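Section 6. Hanging the Flatum door panel

Revised 7/12/26

Read the whole section before you open the hardware bag. The old edition of this guide said one person could hang the panel in a few minutes with no tools. We have hung a lot of them and don't believe it. Get a helper and a real screwdriver.

What you need

Flatum panel, either height
Gutine hinge set (2 hinges, 6 long screws, 1 spare)
Pencil, level, tape measure
A thin book or a folded towel to rest the panel on

The Gutine set also comes with a small bent key. It fits the screws, more or less, and it will chew up the heads if you lean on it. Keep it for small changes later.

Steps

1. Check the opening with the level, both sides and the top. The label on the box says the hinges will "correct for any opening." They won't. They have a little play side to side and almost none up and down. If the opening leans more than that, fix the opening first.

2. Stand the panel in place on the folded towel. Mark the hinge positions on the panel and on the side wall with a pencil. Don't trust the paper template - it gets printed at different sizes, and ours was off.

3. Drill the starter holes. The right depth is 17 mm. Wrap tape around the bit at that point so you can see where to stop.

CAUTION: The panel is not much thicker than the holes are deep. Going past the tape can push the bit through the front face, and filler will always show.

4. Screw the hinges to the panel first, then have your helper hold the panel while you fix the top hinge to the wall. Leave the screws a half turn loose.

5. Fix the bottom hinge. Tighten everything by hand, top first.

6. Open and close the door slowly. If it rubs at the bottom, loosen the lower hinge, lift the panel slightly and tighten again. You may have to do this more than once.

7. Fit the handle last.

NOTE: Pacheco hinges are sold as a direct swap for the Gutine set. The holes do line up. The arms are longer, though, and the door ends up standing away from the wall with a gap you can get a finger into. Use them only if that doesn't bother you.

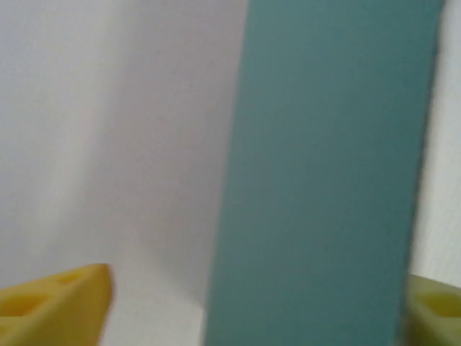
Finish and cleaning

Wait 7 days before you hang anything from the door or stick anything to it. The box says the finish is fully hard when it ships, but we have seen tape lift the color at the edges in the first week, and the warranty doesn't cover that.

Clean with a damp cloth. Stuline polish is listed as "recommended" on the care card. The card comes from the same people who sell the polish, so make of that what you will. Plain water and a drop of dish soap have done the job on every door we've put up.

CAUTION: Do not use scouring powder or a steam cleaner.

Check the hinge screws again in March if the door went up in the fall. Dry winter air shrinks the wall side a little and the top screws work loose. For handles and catches, see Section 7.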